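Minutes of the quarterly meeting of the Investment Oversight Group, Tollico Pension Plan

Present: four member-nominated trustees, three employer-nominated trustees, the plan secretary and two representatives of the adviser, Daston. Apologies were received from the plan actuary.

**1. Minutes of the last meeting**

The August minutes were agreed with one change. Under item 4, "annual fee" should read "annual management charge". The secretary will correct the signed copy.

**2. Matters arising**

The transfer of the old cash account is complete and the account has been closed. The bank's closing letter has been put on file. The query about the second signatory is still open – the form was returned because one page had not been initialled.

**3. Review of the Trata credit fund**

Daston presented its operational review of the Trata fund. Papers had been sent out in advance. The review covered valuation, cash controls, staffing and the use of outside service providers.

Daston had no concerns about cash controls. All payments need two approvals, and the administrator releases the money. Valuation was marked lower than last year. The fund holds 51 positions and a small number are priced by the manager with no outside quote. Trustees asked how often those prices are checked. Daston did not have the answer and will ask Trata.

It was agreed to keep the holding at its present size and to look at it again once the reply is in.
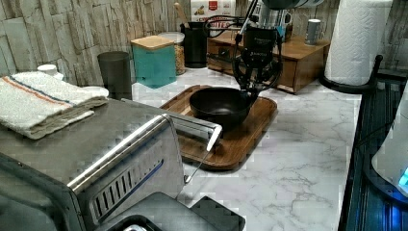 **Leeds, October 2020**

**4. Proposed investment with Piras**

The group considered a first investment in the Piras smaller companies fund. The fund has 300 investors and its terms allow withdrawals monthly, on 30 days' notice. Daston has spoken to the compliance and finance teams by video call but has not yet visited the office.

Two trustees were unhappy about going ahead before a visit. Others felt that calls and documents were enough for now, given the travel rules. After discussion the group agreed to put the decision off to the next meeting. Daston will get two further references and a copy of the latest audited accounts.

**5. Fees**

Daston's invoice for the quarter was approved, less 900 pounds charged in error for a report that was not ordered. The group also approved up to 1,000 pounds for trustee training. The secretary will send round a list of online courses.

**6. Risk register**

Home working at fund managers was added as a separate entry, rated medium. No other changes.

**7. Any other business**

None.

**Actions**

- Secretary: correct August minutes; resend signatory form; send course list
- Daston: Trata pricing reply; Piras references and accounts; revised invoice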